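Search products
Enter keyword or part no.
Go

Prellatine Hard Wax Oil, Clear Matt

Part no. 384-M
Made by Ullari, Temthorpe

Prellatine is a one-part wax oil for indoor timber: table tops, desks, shelving and stair treads. It dries to a matt surface and can be patched without stripping the whole piece. It is not suitable for outdoor joinery, bathroom floors or timber that has been varnished and not sanded back.

Pack sizes

375 ml tin
1 litre tin
2.5 litre tin (supplied with lid key)

Preparation

Sand along the grain to 120 grit, then 150. Going finer than 180 reduces uptake and the first coat may stay tacky. Remove dust with a vacuum and a dry cloth. Moisture content of the timber should be below 12%. Oak and chestnut should be tested on an offcut.

Application

Stir the tin to the bottom. Do not shake. Apply a thin coat with a short-pile roller or lint-free pad and wipe off the excess within 8 minutes. Leave overnight and apply a second coat. A third coat is only needed on end grain. Do not apply below 10 °C.

The clear grade slightly warms the colour of most timbers. On pale boards where this is not wanted, use Prellatine Filip, which contains a small amount of white pigment. Both grades may be mixed with each other in any ratio.

Pale wood, grain running on the diagonal: 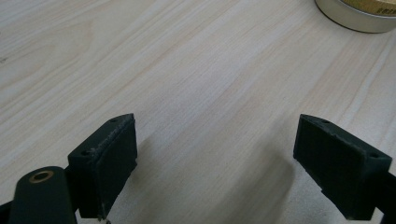
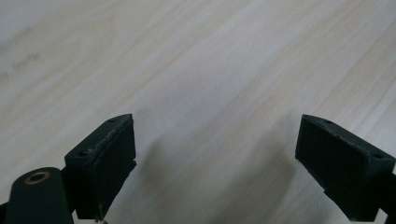

Drying and care

Light use after 24 hours. Full hardness is reached after 8 days, during which the surface should be kept free of water and covered only with plain paper. Clean with a damp cloth and a neutral soap. Avoid microfibre pads and anything containing ammonia.

Used cloths can self-heat. Soak them in water and dry them flat outdoors before disposal.

Storage

Keep tins upright and frost free. Unopened shelf life is 37 months. Once opened, use by the following February or within a year, whichever is sooner.

Data sheet revised September 11, 2023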